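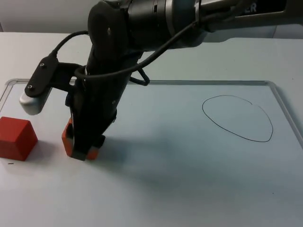
The Nutham Robotics Club has been meeting after school since November, and if you have a student in it you have probably heard more about blocks this winter than you ever expected to hear about anything. The challenge for the Godham meet sounds so simple on paper: pick up a block, carry it across the board, and set it down inside a shape that somebody on the team has drawn by hand. The team went with a lopsided loop in black marker, a bit like a leaf, and the gripper has its fingers around a red-orange block with all that white board still to cross. A run is worth 300 points if every block ends up inside the line, and you lose 20 for each one that touches it, so you can imagine the discussions we have had over how big a person may fairly draw a leaf!

We have 23 students this year, which is wonderful and also rather a squeeze, so they work in 3 teams and take turns at the table. The Kimaro team looks after the gripper and its cameras, and they have become very particular (in the nicest way) about what the arm can and can't see when it is leaning over at an angle. They keep a notebook of every practice run, and it is well worth a read if you stop by, with some quite good drawings in the margins.

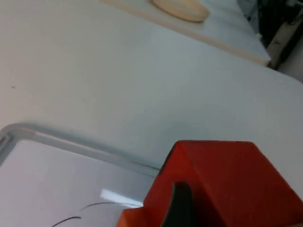
A steep view over the white tray, with the red-orange gripper close by in the corner.

The Gandum team writes the program that decides which block to go for first. They began with the nearest one, every time, and then had a long and very lively afternoon over whether "nearest" ought to mean nearest to the gripper or nearest to the loop. Both versions are still in the code, with a switch between them, and 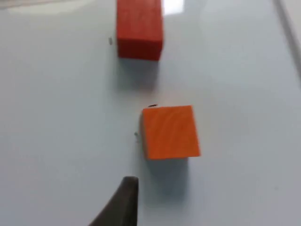

each one has its loyal supporters. My own favorite changes from week to week, and I have been told firmly that I am not allowed a vote.

Families are very welcome to come and watch a practice any time after four o'clock. Come in by the side door, stay as long as you like, and do ask the students questions, as they love explaining it all. We will add more pictures after Godham.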